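# Corded phone on a little round side table: how do I stop the cord dragging everything around?

Putting this in Furniture & Small Rooms but move it if it belongs in Phones, I never know.
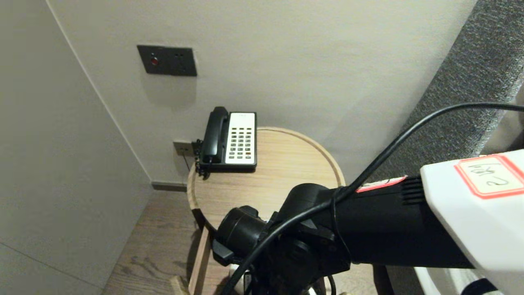 Teodoro Layug had already answered this before I finished typing out the rest (I hit post too early, sorry!), and his first reply was: "Before you buy anything, pick up the handset, stretch the cord as far as you'd normally walk with it, and see whether the phone moves or the table moves. Those are two separate problems and you fix them differently." So I went and did that, and the answer is the phone moves first and then, if I keep going, the table has a little wobble too. Great.

OK, so the rest of it. We have a spare room that we've started letting out to people now and then, mostly friends of friends, and cell service in that corner of the house is terrible. You get one bar if you lean against the window. So I put in a proper desk phone with a cord, the kind you'd find in a hotel room, black with a white front and a keypad, and I sat it on a round light wood side table that used to be next to the couch. I love that table. It has a slightly raised rim all the way around the top so cups don't slide off, and it's light enough to carry with one hand.

That's the trouble though, it's light enough to carry with one hand. The phone sits toward the back left so that it's close to the jack, and the curly cord goes over the edge on the left. Every time somebody picks up the handset and sits down on the bed, the cord pulls the phone toward them. My sister managed to pull it right up against the rim. It hasn't gone over yet but I lie awake imagining it.

Things I have thought about:

- Moving the table to the other side of the bed, but then the line won't reach and I'd have to run it along the baseboard
- Getting a heavier table (I don't want to, see above, I love the table)
- Sticking the phone down with something, but it's real wood and I don't want to wreck the finish
- A longer curly cord, or a shorter one?? I can't work out which would help

Also, does anyone know if I can just swap that coiled cord without replacing the whole phone? And there's the wall socket plate up above it, and people keep wanting to charge their own phones there, which means there's always going to be a second cable in the mix. I'd like a setup where both can live on or near that table without it turning into a nest.

Budget is small. I'd spend 20 dollars without thinking about it, and after that I'd start thinking about it.

---

**Teodoro Layug**

Thanks for doing the test. So you've got both problems, but the phone one is the bigger of the two and it's the cheap one, so start there.

Turn the phone over. You'll most likely find rubber feet on the bottom, and if the phone has been around a while they've gone hard and shiny, or they've got a film of dust and furniture polish on them. Wipe them with a damp cloth and a drop of dish soap, dry them, then wipe the tabletop where the phone goes. Do you use spray polish on the table? Plenty of people do and it turns the top into a skating rink. Skip it in that one spot.

If the feet are missing or too far gone, stick on new ones. Any hardware store has a card of the clear soft bumpers. Get the soft kind that feel slightly tacky, the hard ones are made for cabinet doors and they slide.

Now the cord. You want a longer one. A coiled cord pulls harder the more you stretch it, so a short one is yanking on the base before you've even sat down. With a longer one you reach the bed while there's still slack in the coils. And yes, on nearly every corded phone the handset cord unplugs at both ends. There's a small clear plastic clip at the bottom of the handset and another on the side or underneath the base. Squeeze and pull. The plug is smaller than the one that goes into the wall, so take the old cord with you to the store and compare.

Don't get the longest one they sell. I did that in my mother's kitchen and the coils lay on the floor and collected every crumb in the house. She called it the vacuum.

While you've got the old one off, hang it from one end and let it spin until it stops. That takes all the backward kinks out and you may find you get a foot of reach back for free. Try that before buying, come to think of it.

For the table, does it wobble because the floor is off or because a joint is loose? Put your hand flat on top and press on one side, then the other, and watch the feet. If a foot lifts, it's the floor, and a felt pad under the short one will sort it out. If the feet stay put and the top shifts anyway, get underneath with a screwdriver and snug up whatever's holding the legs on. Don't crank on it, light wood strips out easily. Quarter turn at a time.

> It was the screws!! Two of them were practically falling out. I feel silly. Also yes to the spray polish, I use it every week on everything. Going to try spinning the cord tonight. I'll go look for soft bumpers tomorrow.

No need to feel silly, mine was the same way. Check them again in a month or two, they work loose if the table gets carried around.

---

**Angelica Padilla**

I'm going to come at this from the other direction because I set up a guest room last May and went through a very similar thing (minus the wobbly table, plus a cat).

The thing that changed it for me was where the phone faces. I had mine square to the wall because it looked neat, but the bed was off to one side, so anybody picking it up was pulling the cord across the front of the phone and twisting the whole base around. I turned the base so the cord side pointed at the bed and it stopped twisting. It looks a tiny bit crooked when you walk in and I twitched about it for a week and now I don't see it anymore!

So if your cord comes off the left and your bed is on the right, that's a lot of your trouble right there. You didn't say which side the bed is. If it IS on the right, try swinging the phone around, and bring the cord around the back of the table so it isn't crossing over the keypad. You want people to be able to dial without lifting a cord out of the way.

Second thing, get something grippy under it. I used a round of that rubbery mesh shelf liner, cut a little smaller than the base so you can't see it. I bought a roll from Ateş, the discount home place near me, and used maybe 4 inches of it. The rest is under my rugs. One warning, and please do take this one seriously with real wood: some of that liner sticks to a finished surface if you leave it in a warm room, and it leaves a waffle pattern. Ask me how I know. Put a thin piece of cork or felt between the liner and the wood, or lift it every few weeks and check. If you go with Teodoro's bumpers I'd check those too, soft rubber can leave little cloudy rings.

And use that raised rim! It's already a fence. If you slide the phone back until it's touching the rim on the side away from the bed it can't swivel backward, and it has the whole width of the tabletop to travel before it gets anywhere exciting.

For the charging cable, I'd keep it off the table completely. What I did was clip it to the edge of the nightstand on the other side of the bed with an extension cord running behind the headboard, and now nobody goes near the phone corner unless they're making a call. If you've only got the one place to plug in, then put a small adhesive hook on the wall (check your paint first) and hang the charging cable on that when it's not in use, so it has a home that isn't "draped across the keypad." Keep the two cords on opposite sides of the table. They will find each other and knot if you let them, I don't know how they do it.

Last tiny thing, put a card by the phone with your number on it and the address of the house. Mine is just an index card in one of those little Plaretti acrylic stands. People staying with you never know the address when they're ordering food.

> Bed is on the right. Of course it is. OK I'm going to try turning it, and I love the card idea, I hadn't thought of the address at all.

---

**Julico**

just get a cordless one

> I did think about it, but the cordless we had before kept walking off to other parts of the house and dying under a cushion, and the point of this one is that it's always in the same spot. Also it works when the power's out, or so I've been told.

**Teodoro Layug**

Depends on your phone service. If it's an old style copper line then a plain corded phone will usually keep going when the lights are out. If your phone comes through the internet box, it stops when the box stops, unless the box has a battery. Worth a call to whoever sends you the bill.

---

**Update from me, for anybody who lands here with the same problem**

Spun the cord, which was very satisfying to watch, and got enough extra reach that I'm holding off on buying a new one. Tightened the screws. Turned the base toward the bed and ran the cord around the back. Soft bumpers on the bottom, with a bit of cork under the whole thing after Angelica scared me about the waffle marks (cork was a leftover from a Flernano trivet set, so free!).

I sat on the bed and talked to my sister for twenty minutes and the phone stayed put. She asked me to stop narrating what the phone was doing.

The charging cable is still a mess. I bought the hook and haven't put it up yet, I want to try a scrap of paint first to see if the sticky stuff takes the color off. If anyone has used those hooks on a flat, matte painted wall and got them off again in one piece, please tell me which kind you bought.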